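Clurkwood Kitchen Set: README

Hello, and thank you for opening this file before opening the big one. We are the Clurkwood robotics club, an after-school group that meets whenever we can get the key, and this is the first set of recordings we have felt brave enough to share. Mehrangiz Zarei, our advisor, asked us to write down everything a newcomer would want to know, so please forgive us if we go on a bit (we had a lot of fun with this one!).

Last updated: 2025-05-06

What this is

The set holds 630 short recordings of a robot arm working at a kitchen counter. All of them were made by club members steering the arm by hand from a second station, which takes more patience than you would think, and a surprising number of snacks. We split the recordings into 2 folders:

clurkwood_main: the recordings we use for training
clurkwood_holdout: 158 recordings we keep back for testing, so please don't train on these if you want to compare your numbers with ours

Each recording comes with video, the arm's joint positions, and a one-sentence task note typed by whoever was driving. The notes are in the drivers' own words, and we decided to leave them that way. One person writes "put the packet in the tray" and another writes "tea goes home now," and both of them mean it.

Why a kitchen

Our earlier project, Nernutov, was all colored blocks on a plain table. It was a lovely way to learn, and we got pretty good at it, but our model fell to pieces the moment we moved a block next to anything shiny. So for this year's project we wanted clutter, and things that real people leave on real counters: tea packets, snack packages, trays, a pot with a wooden spoon in it, a toaster and a toaster oven standing by. We move things around between tasks, so don't count on any object being where you last saw it. 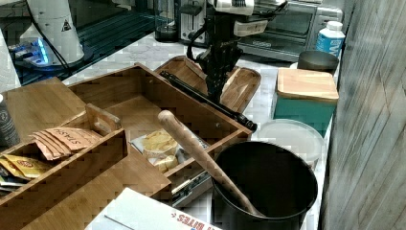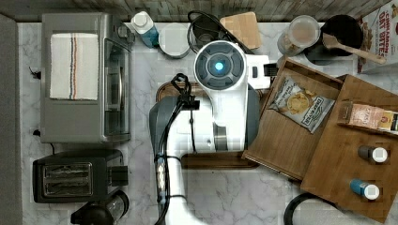 How the files are named

Every recording name starts with the driver's team, then the task word, then a number. There are 2 teams, Genia and Wibisono, and the names go back to a very long argument in May that we would all like to keep out of the README. A name like genia_tray_014 means team Genia, a tray task, recording fourteen. If you find a name with an extra underscore in it, that was a typing slip, and the loader script handles it.

Getting started

Unpack the archive somewhere with plenty of room, then run check_files.py from the top folder. It reads through everything and prints a list of anything missing. After that, open view_one.py and give it any recording name. We really do suggest watching a few all the way through before you train anything, even though it is slow going. You will get a feel for how our drivers hesitate, back up, and try again, and that will help a great deal when your model starts doing the same thing.

Known problems

Some recordings have a pause at the start, where the driver was still getting settled. We trimmed the worst of them and left the others.

The task notes have spelling mistakes. We fixed the ones that changed the meaning.

Shiny and see-through things are hard. Our own model still gets confused by clear plastic and glass, and we would love to hear from you if yours does better.

Failed tries are included and marked "no" in the notes file. Please don't throw them out without a look, as a few of them are our most useful recordings.

Using it

Classrooms, clubs, and anyone learning at home are welcome to use the set for free. If you put it in a report or a poster, please mention the Clurkwood robotics club and send us a copy, which we will read out loud at the next meeting. Questions and corrections can go in the issues page, and whoever is on file duty that week will write back.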